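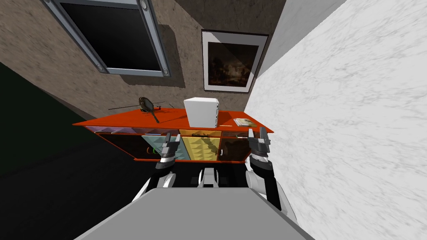 Warum landet so vieles, was noch funktioniert, am Straßenrand? Weil das Wegwerfen bei uns bequemer organisiert ist als das Weitergeben.

In Brukberg darf jeder Haushalt zweimal im Jahr Sperrmüll anmelden, kostenlos und mit Abholung vor der Tür. Wer dagegen einen Schrank verschenken will, muss ihn ausmessen, eine Anzeige schreiben, Nachrichten beantworten und am Ende auf Leute warten, die nicht kommen. Ich habe das im Juni selbst durchgemacht. Auf die Anzeige für eine Kommode meldeten sich drei Interessenten, abgeholt hat sie keiner. Am Ende habe ich sie angemeldet wie alle anderen auch.

Man kann das den Leuten kaum vorwerfen. Eine Wohnungsübergabe hat einen Termin, und die meisten haben keinen Keller, in dem ein Möbelstück ein halbes Jahr auf den nächsten Besitzer warten könnte.

Die Stadt könnte es anders machen. In Stestska gibt es eine Halle, in der Möbel vor der Entsorgung zwei Wochen stehen bleiben. Leilani Szabo, die dort die Annahme leitet, hat im vergangenen Jahr 354 Stücke weitergegeben. Das ist wenig für eine Stadt dieser Größe - aber die Halle hat auch nur an zwei Nachmittagen geöffnet, und der Bus fährt nicht bis hin.

Brukberg hält eine solche Halle für zu teuer. Das überzeugt mich nicht, solange für die Abholung zum Nulltarif jedes Jahr Geld da ist. Eine kleine Gebühr für die zweite Anmeldung würde schon helfen, die Miete zu decken. Ein leeres Lager an der Costigan-Rampe gäbe es auch.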